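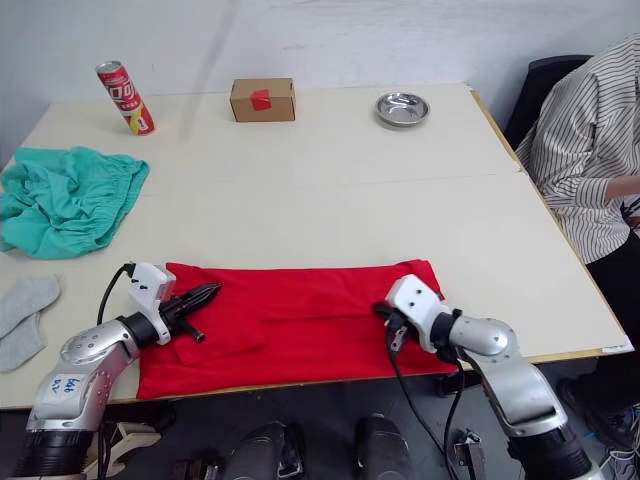
October 13, 2019

A blind cave fish living in the flooded limestone under Lerdale split from its surface relatives much earlier than biologists had assumed, according to a new genetic study. The fish, known locally as the swai cave loach, also appears to have lost its eyes before it lost its color, the reverse of the order most textbooks give for cave animals.

The team, led by evolutionary biologist Kanini Minja, compared DNA from 109 fish collected at 21 sites. Four of those sites are inside the Skamoro cave system, where the loach lives in slow, cold channels with almost no food. The rest are springs and streams in the hills above, home to a brown, fully sighted loach that looks quite different but turns out to be its closest living relative.

Earlier work, based mainly on bones and fin shape, had placed the split at the end of the last ice age. The new estimate puts it at 800 thousand years ago.

"The old date was reasonable for the evidence people had," Minja said. "Fin rays can change quickly when a population is small. The genome gives you many more places to look, and they mostly agree with each other."

The researchers paid special attention to genes tied to vision and pigment. In the cave fish, several genes needed to build a working lens carry damage that is shared by every individual tested, from all four underground sites. The pigment genes tell another story. Fish from the deepest channel are pale pink and have a broken copy of a gene used to make dark pigment. Fish from the two channels nearest the entrance still have a working copy, and some of them keep faint gray spots along the back.

That pattern suggests the eyes went first, while the cave fish were still one population, and the color faded later and separately in different parts of the system.

Victor Shemweta, who handled the field collection, said the underground channels are now cut off from each other except during very heavy floods. Water levels were probably higher in the past – mineral lines on the cave walls sit well above the present surface – and the fish could have moved around more freely.
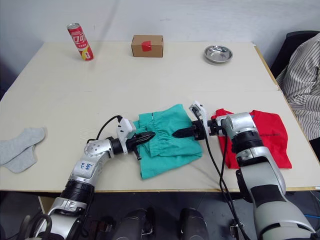 Could the cave fish still breed with the ones living above ground?

Nobody has tested it in the lab, but the DNA shows a small amount of mixing at one spring where cave water reaches the surface. Three of the sighted fish caught there carried stretches of cave-type DNA, so at least some crosses in the past produced young that survived and bred.

The mixing makes dating harder. When two groups keep trading genes, even rarely, they can look younger than they are. The authors ran their analysis with and without the fish from that spring, and the estimate moved only slightly.

Elsie Cropper, a specialist in cave animals who was not part of the study, called the dating careful but said she would like to see it checked against the geology. The age of the deepest Skamoro passages has never been worked out. If they turn out to be younger than the fish, the loach must have gone blind somewhere else, perhaps in a cave that has since collapsed.

Cropper was also cautious about the order of eye loss and color loss. A single shared mutation in a lens gene is strong evidence, she said, but the deep-channel sample was small, and pale fish can come about through more than one gene.

Khairul Simanjuntak, a co-author who studies fish development, is now raising embryos of the surface loach to see when the eye genes switch on. He plans to do the same with cave fish if a collecting permit is approved. The cave species is protected, and permits allow only a few adults to be removed each season.

The group will return to Skamoro in December, when the water is low enough to reach a fifth channel that has not been sampled. They also hope to collect from Atalora, a separate cave to the north where a pale loach was reported years ago but never caught.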